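Maintenance notes on the two-arm cell at Brundport

2021-07-07

Readers of these pages have asked from time to time for an account of how the two-arm cell is looked after, as distinct from what it is used for. The present entry sets out the practice followed at Brundport since February, when responsibility for the cell passed to me, and records the decisions taken during this summer's service. It is written chiefly for colleagues who have inherited a similar arrangement of arms, table and cables, and who would like to compare their own routine with another.

The cell consists of two arms facing each other across a white table, with a white wall behind. Each arm carries its own gripper and its own cabling. The control cabinet stands beneath the table and is reached from the rear. The fitting-out was carried out by Sedasis, whose drawings remain the reference for bolt sizes and cable routes, and the table and wall panels were supplied separately by Campos. Software for moving the arms together is kept under the working name Lakuvier, and every change to it is entered in the same logbook as the mechanical work. Keeping the two in one book was the suggestion of my colleague Lærke Kvaran, and it has repaid the trouble many times over. A fault that looks electrical in the morning is quite often explained by a line somebody wrote about software the afternoon before.

The service interval

The cell is serviced after every 3000 hours of powered time, or once a year, whichever comes first. At the last reading the counter stood at 1788, so the present service was due by date and not by hours. There was some discussion as to whether it might be postponed. I was against this. The hours counter records the time the arms are energised and says nothing of the cables, which age whether or not anything is moving, and which account for the greater part of the stoppages in our book.

A service occupies one working day for two persons. The time is booked a month ahead, and the users of the cell are informed in writing. They are asked to remove their own fixtures from the table by the previous evening. Anything left behind is put in the grey crate by the door.

Order of work

The day begins with a backup of the controller settings, taken twice and stored in two places. The second copy is opened on another computer to confirm that it can be read. I regret to say that this step was added after an occasion on which it could not.

Both arms are then driven to the service pose and switched off at the cabinet. The main switch is locked and the key stays in the pocket of whoever is working on the arms. The casings are wiped with a dry cloth, joint by joint, starting from the base. No liquid is used near the end caps. Visible screws are checked against the torque list, and each one that moves is marked in the book with the joint and the position. A screw which moves at two services running is replaced. During the present service we found two that moved, both on the bracket side of the right arm, and neither had moved before.

Next come the grippers. Each is taken off its flange, the faces are cleaned, and the jaws are worked by hand through their full travel. We listen for grit. The finger tips are compared with an unused set kept in a drawer for the purpose, and changed if there is a visible step at the contact face. Tips are always changed as a pair. A fresh tip opposite a worn one gives a grip that is very slightly off centre, and the error then turns up in everybody's results for weeks before its origin is traced.

Cables

The cables deserve a section to themselves. Our book shows more entries under this heading than under all the others combined, and Nour Majali, who looked after the cell before me and still advises on it, has long maintained that a cell of this kind is in truth a set of cables with some arms attached.

Every lead that can be unplugged is unplugged at service. The plug is inspected for bent pins and for any looseness where the moulding meets the cable, and the lead is drawn slowly between finger and thumb along its whole length. Flat spots, stiff places and twists are noted. A lead with a permanent twist is not straightened and put back. It goes into the box for bench use and a new one is fitted, even where the old one still passes its continuity test.

When a lead has been unplugged it is laid out on the table on the side of the arm to which it belongs, and it does not cross the centre line. This sounds like a small matter. We have one entry from the spring in which two similar leads were exchanged between the arms, and the greater part of an afternoon was lost in looking for a fault in the gripper settings.

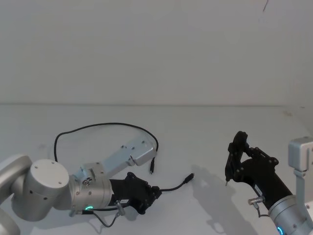
Can the loose leads be left on the table while the arms are under power?
Only for as long as an inspection requires, with both arms stationary and a person at the stop button; before any movement is commanded, every lead must be either connected and clipped or taken off the table altogether.

The rule was drawn up after some debate. It would be simpler to forbid loose leads under power without exception, and for the first weeks we did so. It then proved impossible to check the status lights while tracing a connection, and people began to make their own arrangements. A rule with one clear exception has been easier to keep.

As to the lights themselves, each arm has a ring segment on its housing, and the cell's colour list is fixed to the inside of the cabinet door. The arms need not show the same colour. At the time of the work shown, the left was green and the right was blue, and the list should be consulted for each separately. New users are inclined to treat a difference in colour as a fault, and I would ask them to read the list before pressing anything.

Refitting and slack

The length of slack between the wrist and the first clip matters more than any other dimension in the cell. Too little, and the connector takes the strain when the wrist turns. Too much, and the loop hangs down and catches on whatever is on the table. The setting is made with the wrist turned through 90 degrees from its rest position, at which point the lead should still lie in an easy curve, and should not touch the table. It is then turned the other way and looked at again. The clip is closed only after both positions have been seen.

We had formerly used cable ties for this purpose. They were fast to fit, but the cut ends scratched hands and sleeves, and they tended to be pulled tighter each time by whoever was last to touch them. We now use reusable straps, up to 4 on each arm, spaced by eye. Straps are cheap. They are thrown away at each service and fitted new, and no attempt is made to judge whether an old one has some life left.

Connectors are pushed home by hand and turned to the stop. No pliers are used. If a connector cannot be turned with the fingers, it has been started crooked and should be taken off and begun again. A stripe of paint marker is then drawn across the joint between connector and socket, so that a later glance will show whether it has moved. Last year's stripe is wiped off first; two stripes of different ages are worse than none.

Returning the cell to use

With the leads refitted, the lock is removed and the arms are powered one at a time. The left is always first, simply by custom. Each gripper is opened and closed ten times at low speed with nothing between the jaws. Each arm is then moved through the check routine in Lakuvier at a tenth of working speed, with one person watching the leads and the other at the stop button. The person watching the leads does not look at the screen. After that the routine is repeated at half speed, and finally with both arms together.

The check routine was revised this year by Ms Kvaran. The former version kept the grippers well above the table throughout, and therefore never reproduced the low, outstretched positions in which the leads are most apt to snag. The new one brings each gripper close to the surface in turn while the other is held clear. It takes longer. It also found a strap on the left arm that would have passed the old version without comment, and which we moved by the width of a thumb.

The final entry in the book gives the counter reading, the names of the two persons present, the parts changed and the software version. Both sign. The users are then told that the cell is available, and the crate by the door is emptied.

Matters outstanding

The following points remain open after this service.

The spare set of finger tips has been used for comparison so often that it is itself beginning to show wear. A further set has been ordered.

Sedasis has been asked for a longer version of the right wrist lead. The present one is within its permitted bend at every position we have tried, though by a smaller margin than I should like.

The colour list on the cabinet door is faded at the lower edge, where the door is opened by hand, and will be reprinted in larger type.

Ms Majali has proposed that the service be divided into two half days, the cables on one and the remainder on the other, so that the cell is never out of use for a full day. I am not yet persuaded, as the locking-off and the check routine would have to be done twice. We shall try it once on the smaller cell upstairs before deciding. Colleagues who already work in this way are invited to write to me with the times they have recorded.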